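Redever Robotics Club: pre-session check, simulated arm bench
Checked by Eylül Kaplan, comments by Tarık Uçar (club lead)
Term: May. Start of check: 4.10 pm

We run this list before any student script goes on the bench, and again before a script is passed for the real arm at Solotport. Mark each line OK, FIX or N/A. Write a comment for anything other than OK.

1. Scene file loads without errors. OK
2. Arm base fixed to pedestal, pedestal fixed to table. OK
3. Speed limit set in the config file and not in the script. OK
Comment: Ekrem's group had it in both places again. The script value has been taken out.
4. Gripper clear of all objects before the first move. OK 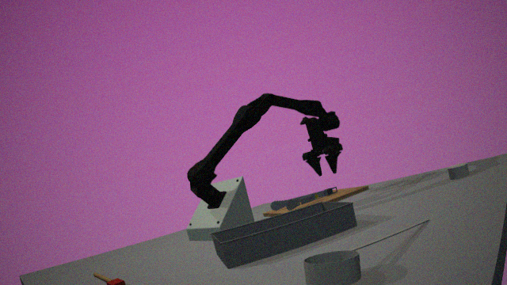

SECTION B: WORK AREA AND OBJECTS

5. Tray empty at start. OK
6. Nothing lying across the pedestal. OK
7. Long handles kept out of the arm's path. FIX
Comment: The long thin handle on the pot points towards the back of the table. If the wrist comes down low on that side it could catch. Turn the pot or set a no-go zone. Hüsnü to do this before the next run.
8. Objects near the table edge noted. FIX
Comment: What looks like a hammer, with the red head, is down at the near left corner. It is not part of the task, so move it in or delete it from the scene.
9. Items on the board cannot roll. FIX
Comment: The dark cylinder is lying along the board with nothing to hold it. Add a stop, or raise the friction value and test again.
10. Random seed written in the log. OK
Comment: Seed 431. The last log had 363, so do not compare the two.

SECTION C: GRIPPER AND PICK

11. Fingers open before approach. OK
12. Approach height set above the tallest object. OK
13. Close command has a force limit. OK
14. Fingers stay within the work surface on approach. FIX
Comment: With the compass-shaped tool on the wood, the left finger is in beside the long arm of the tool while the right one is out over the grey floor. The gap between them is wide. Canan's script takes the centre of the whole tool as its target, and with two arms spread like that the centre is a poor place to grip. Use a point on one arm.

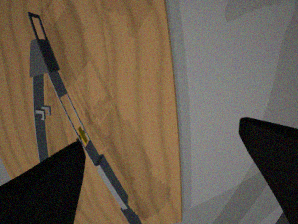
I would also like the approach angle written down for each try. Turning the wrist may be enough to fix line 14 without changing the target, but we can't tell from a log that only gives positions. Canan has agreed to add it.

15. Script stops on unexpected contact. FIX
Comment: It prints a warning and carries on. It must stop.
16. Step limit set. OK
Comment: 1,000 steps.
17. Stop key tested by someone other than the author. OK

RESULT
Not passed for the real arm. Simulation runs may go on once lines 7, 8 and 9 are cleared. Lines 14 and 15 need a second check by Eylül or me, with the log open. Save the new scene as version 41 and leave the old one where it is.

Signed: T. Uçar, E. Kaplan

2 comments

Hüsnü Çetinkaya: Will turn the pot. Do you want the no-go zone as well?
Tarık Uçar: Yes please, both.

Contact the club | © Redever Robotics Club | Back to top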